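Caderno de oficina, Kisis
2023-01-19
Canelado preto, preparação de peças para punhos e gola

Continuação do lote Jallotholm. O canelado chegou da Stetsiuk em tubo aberto, enrolado, com a etiqueta de composição ilegível na segunda linha. Pedida cópia da ficha técnica. Enquanto não vier, tratar como algodão com elastano e não passar a ferro acima do ponto médio.

Repouso
Desenrolado ontem ao fim do dia e deixado estendido na prateleira, sem peso. Tempo de repouso: 14 horas. A malha recuperou no sentido da largura; no comprimento não há diferença que se consiga medir com a régua. Mantém-se a regra de não cortar no próprio dia em que se abre o rolo.

Mesa
Trabalho passado para a mesa de madeira clara. No tampo cinzento o preto perde-se e o sentido das canelas só se vê com o candeeiro de lado. Na madeira a borda do tecido lê-se bem e nota-se logo quando a malha começa a enrolar. Limpar o tampo antes, com pano seco: o preto apanha todo o cotão.

As peças ficam separadas na mesa, a grande à frente e a pequena atrás, com um pouco de madeira à vista entre as duas. O lado cortado a direito serve de referência para o esquadro. O lado oposto faz onda e tem de ser assentado à mão antes de marcar, empurrando de dentro para fora, sem esticar.

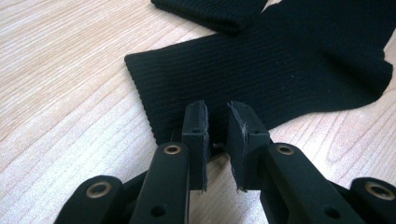

Marcação
Giz branco, traço curto, sempre no avesso. A caneta Nillex foi experimentada num retalho: a linha segue o fundo da canela e desvia-se 2 mm ao fim de um palmo. Não usar neste material. Marcar primeiro a linha paralela às canelas e só depois a perpendicular.

Dobra
Dobrar pelo fundo de uma canela, nunca pela crista. Com a dobra na crista a borda fica com brilho depois do vapor e já não sai. Pinças em vez de alfinetes; os alfinetes deixam ponto aberto na malha mais fina.

Corte
Lâmina circular nova, régua pesada, uma só passagem. Tesoura apenas para os cantos. Largura das tiras para punho: 20 cm, margem incluída. Para a gola falta o molde revisto, por isso a peça grande fica inteira até segunda ordem. Não tirar punhos dela, mesmo que falte material.

Ponto de costura
Ensaio em retalho com agulha de ponta redonda. Overloque com diferencial no 1,5 deixa a borda ondulada; a 1,3 assenta melhor, mas o ponto abre quando se puxa a tira até ao limite. Repetir com linha texturizada no looper.

Pendentes
Ficha técnica do canelado (Stetsiuk).
Molde da gola, versão de fevereiro.
Ensaio de lavagem a 40 graus com um retalho marcado, medir antes e depois nos dois sentidos.
Trocar o feltro da prensa pequena, que está a largar pelo.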